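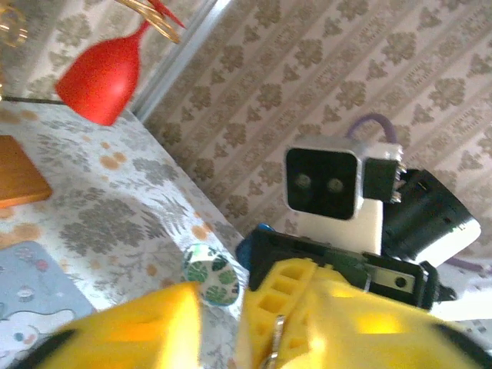
Station 4, wrist view. Leaf-pattern cup near the gap between the yellow fingers, second arm's camera module to the right.

Two-arm cells in tableware rental returns: what happened to your sorting staff?

bgodinho
Sep 30, 2021

We rent tableware and table decor for private events. Returns come back mixed: cups, colored stemware, wire ornaments, mats, boards. Until this year all of it was sorted by hand onto racks before the wash. We now run two-arm cells at four stations, cell hardware from Planarix, scheduling through Sketska. The stations are dressed with the same cloths the customers get, so the arms work over printed fabric most of the time.

Numbers for one complete week, all stations: 2308 items presented, 389 handed back to a person. Handed back means the cell stopped and asked, or a person stepped in before it did. We don't log the two separately yet.

Staff question. Nobody was let go. The sorting job was rewritten as "station lead," same pay grade, and each lead now covers two stations. Has anyone been through this and kept the grade, or did you end up regrading after the first review? Ours is in November.

Benedita Godinho
Returns floor, Arrieta

tolstack
How are the 389 split by item type? If stemware is over half of them I would take it off the cell and sort it by hand. Soft-tip or rigid-tip fingers makes no difference on a tipped wine glass if the approach angle is wrong. You spend more time resetting than you would picking the thing up.

bgodinho
Wire ornaments first, then stemware, then mats. The ornaments hook onto stems. Cups are close to a non-issue, including the patterned ones on patterned cloth, which I had expected to be the worst case.

racknine
I did returns by hand for six years at a place that put in something similar, different vendor. Your handback count is missing the part that matters to the person standing there. Before, I sorted a crate in one go and then moved my back and legs to the next one. Afterward I stood between two cells and got interrupted. Fewer lifts, more interruptions. My shoulders improved and I went home more tired. Management had a chart for the lifts and nothing for the rest.

tolstack
Interruptions are measurable. Log the handback timestamps and look at the gaps. If the median gap is under a couple of minutes the lead can't do anything else useful and you have converted a sorter into an attendant. That is a tuning problem and it gets fixed with better grasp planning.

racknine
It's a staffing problem until it gets fixed, and the people on shift are there now. "Will be tuned" was the answer we got for most of a year.

mk_drestden
We run cells in the Drestden building, glass and cutlery only. Two points.

1. One lead to two stations was too thin for us on mixed crates. We went back to one to one for mixed and kept one to two for single-type crates. Sketska can route crates by type if whoever unloads the van scans them, so some of the saved labor moves to the van. Budget for it.

2. Grade. Ours was kept at first and then raised one step, with the condition that leads do the daily camera check and finger change themselves. A finger change takes 4 minutes once you have done a few. Before that we waited for the technician with the cell down.

bgodinho
Useful, thanks. On point 2: did everybody want the technical part? I have two people who like it and one who asked in writing to stay on racks.

mk_drestden
No. One of ours stayed on hand sorting for fragile orders, old grade, by her own choice. That work did not go away.

wiremesh56
Disagree with raising the grade for finger changes. It's a screw and a connector. If you pay for that you will have to pay the wash line for changing filters, and they'll ask. Pay for the judgment calls — which item is chipped, which set is short — and write those into the job description. The cell doesn't do either.

racknine
Agree with this one. Chip checks used to happen in the hand without anyone thinking of them as a task. Run a thumb along the rim, done. When the arm does the pick that check disappears unless somebody adds it back after the wash.

tolstack
Fair. We had a batch of chipped cups go out for that reason. The check now sits at the drying rack, with time assigned to it.

bgodinho
Ours isn't assigned anywhere, I checked just now. We had 56 breakage claims from customers last quarter and I can't tell from the sheet whether the chips predate the cells. Adding a rim check at the drying rack and a column for it. I'll ask Planarix for handback timestamps per station and post the gaps when I have them.

mk_drestden
Split stopped-and-asked from person-stepped-in while you are at it. Ours were nearly all step-ins for the first month. People didn't trust it near the glasses.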